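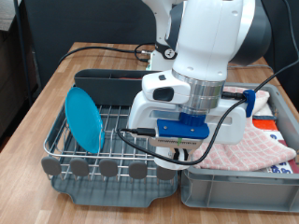 ## Abtropfgestell

Ein Abtropfgestell (bei uns daheim hieß es immer nur »der Abtropfer«) ist ein Gestell, in dem gespültes Geschirr steht, bis das Wasser abgelaufen ist. Klingt banal, ich weiß — aber ich sammle seit Jahren Notizen zu Küchendingen, und zu kaum einem habe ich so viele Zettel wie zu diesem!

### Bauformen

Am häufigsten begegnet mir der einfache Korb aus Draht, der neben der Spüle steht. Dann gibt es das Klappgestell aus Holz mit gekreuzten Leisten, das ich sehr mag, obwohl Tassen darin ständig kippeln. Und schließlich den Abtropfschrank, der über dem Becken hängt und unten offen ist. Den kennt man vor allem aus Finnland und Italien, und wer einmal so einen hatte, will ihn meistens wieder (ich jedenfalls).

Bei der Größe würde ich nicht sparen. Mein Modell Lalon ist 440 mm breit, große Teller passen quer hinein, und für eine Pfanne bleibt auch noch Platz. Das kleinere Farnum, das ich davor hatte, war nach einem Abendessen mit Gästen hoffnungslos überfüllt.

### Material

Edelstahl hält lange, bekommt aber bei hartem Wasser Kalkränder. Beschichteter Draht ist leiser und schont Gläser, nur rostet er gern, sobald an den Enden der Überzug abplatzt. Holz braucht Luft von allen Seiten und ab und zu etwas Öl. Kunststoff ist billig und leicht, wird allerdings mit der Zeit trüb, vor allem neben einem sonnigen Fenster.

### Gebrauch und Pflege

Teller stelle ich leicht schräg und mit Abstand hinein, Gläser kommen kopfüber an den Rand, Messer mit der Spitze nach unten ins Besteckfach. Wichtiger als das Gestell selbst finde ich die Schale darunter: Dort sammelt sich das Wasser, und wenn man sie vergisst, riecht es irgendwann. Ich leere sie jeden Abend und weiche sie alle paar Wochen mit Essig ein — bei 40 Grad warmem Wasser geht der Kalk recht gut ab.

### Siehe auch

- Spülbürste
- Geschirrtuch
- Tellerbord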